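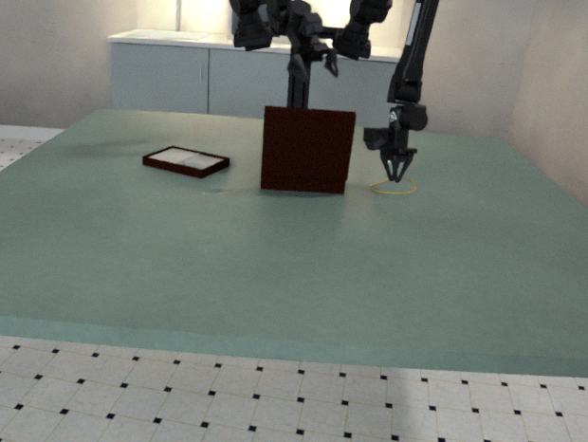 # Lalix Recipe Cards

Home Files Issues Wiki

Nearly 1000 handwritten recipe cards from the Stulberg family kitchen, typed up as plain text. Syafiqah Sutanto did most of the typing.

## Contents

- `cards/` - one file per card, original spelling kept
- `index.csv` - title, main ingredient, oven temperature
- `unclear/` - 16 cards with water stains or missing lines

## Notes

Temperatures are in Fahrenheit. Cards that only say "slow oven" are listed as 300 in the index - check the card before baking.

Send corrections by opening an issue.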